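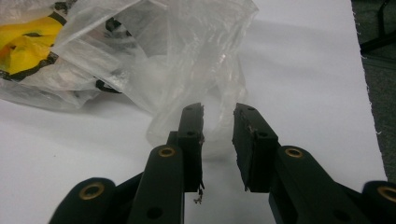

Fig. 1. A clear plastic bag with yellow and black print, on a white sheet.

Casting Small Stone-Look Statues: Report of the Workshop Project
Montserrat Esteban and Damir Hoxha

214 shares is not displayed for this post | 3 comments

1. Purpose

The workshop Stoyanova in Statdale makes garden and house statues, mostly saints, lions and seated figures. The owner carves the first model by hand, and the copies are cast from it in a mix of stone powder and white cement. Our task was to find why so many copies come out of the mold with small holes on the face and hands, and to propose a change which the workshop can pay for.

2. Method

We followed the production from December until the end of the spring term. In this time the workshop cast 259 pieces of the same model, a kneeling angel. For every piece we wrote down the water in the mix, the time of stirring and the age of the rubber mold. A piece was counted as faulty if it had a hole that the finisher must fill by hand.

We compared 3 ways of filling the mold. The first is the usual one of the workshop: the mix is poured all at once. In the second, a thin layer is painted with a brush on the inside of the mold before pouring. In the third, the mold is filled at once and then shaken on a table which we borrowed from the firm Zerken.

3. Results

The brush layer gave the best faces. Of all pieces made in this way, 31 were faulty, and most of the holes were on the base, where the customer does not see them. The shaking table helped with the wings but not with the fingers. We think the air stays there when the mold is upside down – the fingers are then the highest closed point.

The age of the mold was more important than we expected. Old rubber becomes rough, and the drapery of the robe loses its sharp lines.

4. Costs

A shaking table of the same size costs 3,949 in the price list we received, without transport. The brush costs almost nothing, but it adds working time to each statue. For a small workshop we recommend the brush, and a new mold more often.

5. What we could not finish

We wanted to repeat the test with the large lion from the Rollimgate order. The mold was not ready before our deadline of 3rd August. Also the color test with iron oxide is missing, only the notes exist.

Comments (3)

garden_lion: Did you try to tilt the mold while pouring? For fingers it helps me a lot.

Damir Hoxha: Thank you. We tilted it only two times and did not record it well, so it is not in the report.

P. from Statdale: Good work. Please write also which brush, mine loses hair in the mix.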